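4. Setting your locker code

The Zolska lock ships with the code 2531. So does every other one, so change it before you store anything you'd miss.

1. Open the door and leave it open until step 5.
2. Hold the reset key until the lock beeps twice.
3. Enter your new four digits, then press the key again.
4. Throw the bolt and try the new code. Do this 2 times. The box says one test is enough — I wouldn't trust it.
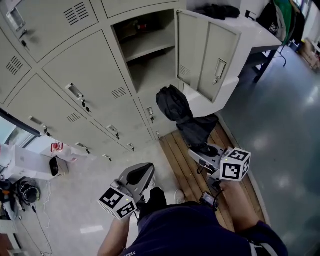 5. Close the door and try the code once more.

Note: The "100% jam-proof" claim on the packaging assumes nothing is pressing on the door from inside. Straps and sleeves will press on it.

Caution: After 11 wrong tries the lock shuts down until someone brings the master key. Bredell calls this a security feature. Write your code down somewhere outside the locker.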